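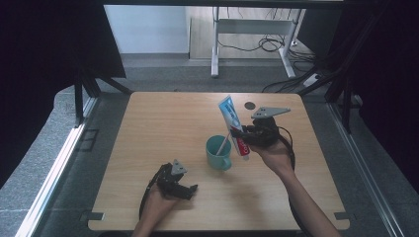
Hand-held grippers at the demonstration table, with toothpaste, mug and toothbrush.

Automation > Visits > Interviews

Print this page | E-mail this article

February 12, 2018

Somik opened its Privitz workshop to visitors for one afternoon, and most of them ended up at the table with the toothpaste. Darmawan Rondonuwu, who runs the handling group, had expected more interest in the conveyor.

"People know how a mug and a toothbrush behave," he said. "They can judge the motion without being told what to look for."

The grippers are held in the hands, one on each side, and cabled. An operator does the task directly and the motion is recorded for later use on an arm. Rondonuwu wants 400 recordings of each task before training starts, and 1000 for anything involving soft packaging. Tubes are in the second group.

"A full tube and a half-empty tube are different objects to a two-finger gripper," he said. "The closing distance changes, and so does the grip force."

Matilde Barreto, who schedules the sessions, put the current total for the bathroom set at 82. Visitors' attempts are not counted. "They squeeze too hard," she said. "It takes a day to stop doing that."

Asked about the cables, Rondonuwu said a wireless version had been tried in December and dropped over timing errors between the 2 hands. He would not give a date for another attempt – the Climilbridge site has first call on the electronics bench until the Ticona order is finished.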